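4 Setting up the water softener

Sections 4.1 to 4.6 apply to the Marnska cabinet softener with the Trarnano control head. If your unit has the older dial timer, use the Guerra supplement packed with the valve.

4.1 Before you start

Read this whole section once before turning off the water. The work takes most people an afternoon. The house will have no water while the bypass is being fitted, so fill a pitcher or two first and tell everyone else at home.

You will need:
Two adjustable wrenches
A pipe cutter
A bucket and old towels
Plumber's tape
Drain hose (supplied)
Two hose clamps (supplied)
Hardness test strips (supplied)

Check local rules on where a softener may drain. Some towns do not allow the drain hose to run to a septic tank or a storm drain.

CAUTION: Do not install the softener where the temperature can fall below freezing. Frozen water will split the resin tank, and the warranty does not cover this.

4.2 Choosing the location

1. Pick a level, dry spot close to where the main water line enters the house, after the meter and before the water heater.

2. Leave at least 12 inches of clear space above the lid for pouring salt. More is better if you buy salt in large bags.

3. Make sure a grounded outlet is within reach of the power cord. Do not use an outlet controlled by a wall switch. The control head loses the time of day if the power is cut for long periods.

4. Check that a floor drain, laundry sink or standpipe is close enough for the drain hose. If the hose has to run overhead, keep the rise as short as you can.

Note: Outdoor faucets used for the garden should branch off ahead of the softener. Soft water is of no benefit to a lawn and uses up salt.

4.3 Connecting the bypass valve

1. Close the main shutoff and open the lowest faucet in the house to drain the lines. Turn off the water heater.

2. Push the bypass valve onto the back of the control head until both ports are seated. Fit the two retaining clips. Each clip should snap flat against the port. Pull on the valve to check.

3. Look for the arrows molded into the bypass. The arrow marked IN goes to the supply side. Connecting the softener backward will push resin into the house plumbing.

4. Connect the supply and outlet lines. Tighten by hand, then a quarter turn with the wrench. Do not use pipe dope on the plastic threads.

5. If your house wiring is grounded through the water pipe, fit the supplied ground strap across the gap where the pipe was cut. Ask an electrician if you are not sure.

CAUTION: Finish all soldering before the bypass is attached. Heat from a torch will warp the ports.

4.4 Drain and overflow hoses

1. Slide a clamp over one end of the drain hose and push the hose onto the barbed fitting on the control head. Tighten the clamp.

2. Run the other end to the drain and leave an air gap between the hose and the drain opening. Never push the hose down into the drain.

3. Tie the hose down. It will jump when the first backwash begins.

4. Connect the overflow hose to the elbow on the side of the cabinet. This hose works by gravity, so it must run downhill all the way. Do not join it to the drain hose.

4.5 Adding water and salt

1. Lift the lid and remove the packing from the salt compartment. Check that the cap on the brine well is in place.

2. Pour in about three gallons of clean water.

3. Add salt. Use pellets or clean crystals sold for water softeners. Rock salt leaves mud at the bottom of the cabinet and will have to be cleaned out by hand. Adlow pellets and most other brands work equally well.

4. Fill no higher than the line inside the cabinet, and keep salt out of the brine well.

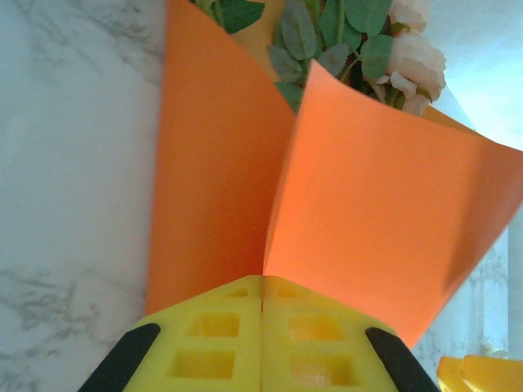 4.6 Programming the control head

1. Plug in the power cord. The display shows a version number and then a flashing clock.

2. Set the time with the UP and DOWN buttons and press SET. The clock does not adjust itself for daylight saving time.

3. Dip a test strip in untreated cold water and match the color to the chart. Enter the hardness in grains. If the water also contains iron, see Section 7.

4. Enter the regeneration time. The factory setting is 2:00 a.m., and it suits most homes. Up to 75 gallons of water may be used in one cycle, and unsoftened water is supplied to the house while the cycle runs.

5. Turn the bypass slowly to SERVICE and let the tank fill. Air will spit from the open faucet. Close the faucet when the flow is steady.

6. Hold down REGEN until the motor starts. Stay with the unit through the first cycle and check each joint for drips.

7. Turn the water heater back on. Hot water will stay hard until the tank has been used up and refilled.

Note: If the display shows error code 121, the motor has not found its home position. Unplug the unit, wait one minute and plug it in again. If the code comes back, see Section 9.

Section 4 revised March 10, 2026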